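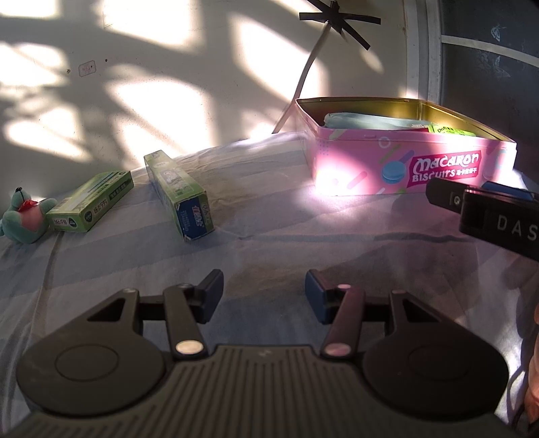 Macaron biscuit tin, pink, secondhand

I ate the biscuits ages ago (sorry!) but I can't part with every tin I own, so this one's going in the shop. It's a pink metal box, gold on the inside, with macarons and sprinkles printed on the front -- so cheerful!
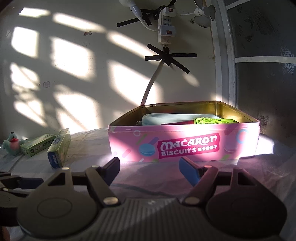
I've been keeping a pouch and other odds and ends in mine, and it's great for a bedside drawer too. Price is 5, postage from Tretamholm extra. Tin only, please -- write to Weronika Lis at Nerik.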